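Mosum Recorder Set-up Guide
Section 6: Recording Examples for a Pick Task

6.1 Before you start

This section covers recording hand-guided examples with the Dendell arm and the Mosum recorder. It assumes that the arm has been mounted and homed (Section 3) and that the wrist camera has passed the focus check (Section 5). If either step was skipped, the recorder will still run, but the export tool in Section 8 will reject the files.

You will need:
The arm, powered on and in Guide mode
The hand controller, charged
One task sheet, filled in
A table that will not be moved until the set is finished
The object named on the task sheet

CAUTION: Keep the stop button within reach of your free hand at all times. Guide mode limits speed but does not limit reach.

6.2 Setting up the task

1. Open the Ghasemi panel and choose New Set.
2. Type the task name exactly as it appears on the task sheet. The name becomes the folder name and cannot be changed later.
3. Set Target Count to 100. The panel will not train on a smaller set unless Short Set is checked under Advanced.
4. Set Max Length to 18 seconds. Examples that run past this limit are closed and marked Long.
5. Clear the table of everything the task sheet does not list.
6. Place the object inside the reach area shown on the panel.
7. Press Lock Exposure. The button turns gray when the setting has been stored.

NOTE: If the room lights are changed after step 7, press Unlock, wait for the preview to settle, and lock again. Start a new set if more than a few examples have already been saved.

6.3 Checking the wrist view

Move the arm to the start pose and look at the wrist preview. For a cup task, the rim should be easy to tell apart from the table. A strong difference in color helps. Wood grain in the background is acceptable and does not need to be covered. Empty table below the cup is also acceptable, as long as the rim can be seen at the start of every example.
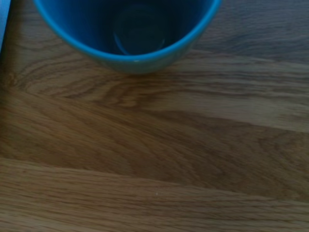

One user of the previous release wrote in to say that this check was too loose as printed. The cup had been placed by eye, always a little to the same side, and after 161 examples the trained model reached for that side wherever the cup was. The same user asked for a placement step in the main procedure, and it now appears as step 2 in 6.4.

If the preview is dim or slightly soft, compare it with the reference view saved in Section 5. Clean the lens with a dry cloth only. Do not refocus between examples.

6.4 Recording an example

1. Return the arm to the start pose. The status light on the controller shows steady green.
2. Move the object to the next position given by the Placement tab. Turn it as well if the task sheet calls for turning.
3. Take your hands out of the camera view.
4. Press Record. Wait for one short tone.
5. Guide the gripper to the object at an even pace. Avoid stopping in mid-air.
6. Close the gripper, lift, and hold until the second tone.
7. Press Keep or Drop.

Press Drop if the gripper touches the table, if the object tips, or if you had to correct the approach more than once. A dropped example is removed from the count and its position is offered again.

CAUTION: Do not reach under the gripper to set the object upright while Record is active. Press Drop first.

NOTE: Missed grasps may be kept only when the task sheet lists Recovery. Mark them with the Recovery tag before you start the next example. Tags cannot be added after the set is closed.

6.5 Changing operators

Two operators may share a set. Each one must sign in on the Ghasemi panel before recording, so that pace and path can be compared later. Change over between examples, with the arm at the start pose. The new operator should record two practice examples and press Drop for both.

6.6 Closing the set

1. Check that the count matches Target Count.
2. Press Review. The panel plays each example at high speed. A full set takes almost 135 seconds.
3. Uncheck any example with a frozen picture or a missing gripper signal.
4. Press Close Set. The files are copied to the Drustirgate store if it is connected, or kept on the recorder if it is not.
5. Wait for the message Copy Complete before turning off the power.

If the message Count Low appears after step 4, choose Reopen, record the missing examples with the same exposure setting, and close the set again. If Reopen is gray, see Section 9, Set Locked by Another Panel.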